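Small claims court, and why I loved my morning there

August 2023

I finally had my day in court! A very small day, in a very small court, over a deposit of 169 dollars, but I have been telling everyone who will stand still long enough and now it's your turn.

Quick background for anyone new. Last December I paid Vekeck, a moving company, a deposit for a move from my old apartment in Jillwood. They canceled two days before, by text, and said the deposit was "non-refundable under the agreement." I went and read the agreement (all of it, with a pot of tea, which is how I do most things). The clause said the deposit was forfeited if the customer canceled. It said nothing at all about what happened if the company did.

So I wrote them a letter. If you take one thing from this post, write the letter! Our court wants to see that you asked for the money before you filed, and the letter is also where you find out what your case is. My first draft was three angry pages. The one I mailed had the date I paid, the date they canceled, the clause copied word for word, the amount, and a deadline. I kept a copy and the mailing receipt.

The deadline came and went, so I filed. The fee was 40 dollars, which I could ask to get back if I won, and the form was shorter than the one for my library card. The part that took me longest was the name of the company. The name on the truck isn't always the legal name, and if you sue the wrong one you can end up with a judgment you can't collect on. I looked mine up in the state's business records and was glad I did, as there was an extra word and an LLC on the end.
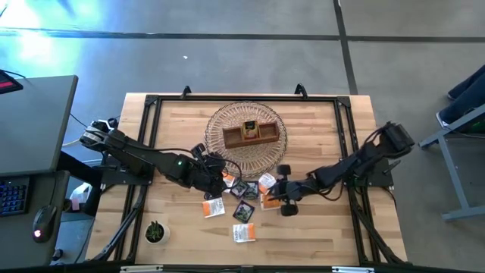
A reader who signs as Saludo wrote in after my last post to say that I should bring three copies of every page, one for the judge, one for the other side and one for me, and that screenshots of texts should show the phone number and the date on the same page. Saludo, thank you, you were right on both counts! The judge asked for the date on that text before I'd even sat down properly.

Now, the hearing. I'd pictured something out of television. It was a plain room with bad carpet and a long list of cases, and mine was called 47 minutes after the time on the notice. Vekeck did send a person, who was perfectly polite. I spoke first, then they did, then the judge read the clause out loud, slowly, and asked them where it covered a cancellation by the company. There was a pause I will treasure for years.

I got the deposit and the filing fee. The decision came in the mail later, on a single sheet, and I read it standing in the hallway with my shoes still on.

I know the amount is silly. But I came away really excited about the whole idea of it, that you can walk in without a lawyer, with a folder, and have somebody read the contract with fresh eyes. I sat through the cases before mine and would happily have stayed for the ones after. There was one about a fence that I still think about. 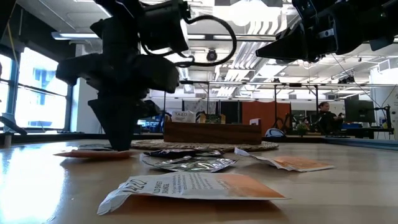

What I'd do differently

I'd go and watch first. Hearings at our courthouse are open to the public and you can just sit at the back. An hour of that would have settled my nerves better than all the articles I read.

I'd put the papers in date order with a one-page timeline on top. I had mine sorted by type (texts, emails, bank stuff) and had to flip back and forth while talking.

I'd also practice saying it out loud in two minutes, because that's about what you get.

The rules and limits vary from state to state, so check your own court's website before copying anything I did. Next up is the gym contract with Druneck, and yes, I have already started the letter.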